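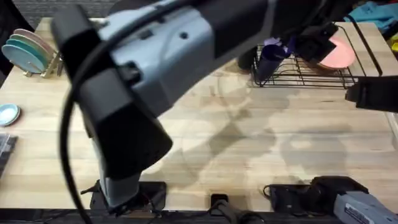 *Last updated: Tuesday, February 13, 2024*

## Dish duty at the Stimham open day

If you missed the robotics open day at Stimham, I'm sorry, because it was a treat. We went along expecting a slideshow and a plate of cookies, and we did get the cookies, but we also got most of an afternoon standing next to working robot arms and asking every question that came into our heads.

The station I kept going back to was the dish table. It's a butcher-block top with two arms mounted at the edge, a black wire dish rack, and a little stand for plates. The job sounds like nothing: take a dish out of the rack, put it where it belongs, go back for the next one. Then you see a black gripper hanging just over the rack, with a pink plate standing up on one side of it and a dark cup on the other, and you start to notice how little room there is between those wires! I have chipped plenty of plates in my own sink with two good hands, so I was holding my breath.

The team from Duvolel ran the table and let visitors pick the order of the dishes. A girl in front of me asked for the cup first, then changed her mind, then changed it back (they were very patient with her). They told us the arms learn from people doing the same job over and over, and that the dish task alone has 1555 recorded runs behind it so far. Plates are the easy part, apparently. Cups can sit at any angle, and a cup lying on its side has to be picked up quite differently from one standing upright.

I liked how open they were about the misses. When a grasp went wrong, they stopped, reset the dishes and told us what they thought had happened, and a couple of times they said they weren't sure. One of the kids suggested gluing the plates down, which got a big laugh and a serious answer about why it wouldn't help.

Next door, Kneževič had a sorting bench with small parts in trays, and Gosell showed a simple driving setup where you could steer an arm yourself. Please try that one if you ever get the chance. I spent ten minutes trying to stack two blocks and came away with a lot more respect for whoever does the recording!

The hall holds up to 200 people and it felt close to that by three o'clock, so if you want elbow room, come early. The next open day is planned for September, and the dish table will be back with bowls added to the lineup. Entry is free again, kids are welcome, and sign-up will go out in this newsletter first. Bring questions, and wear comfortable shoes, as there are very few chairs.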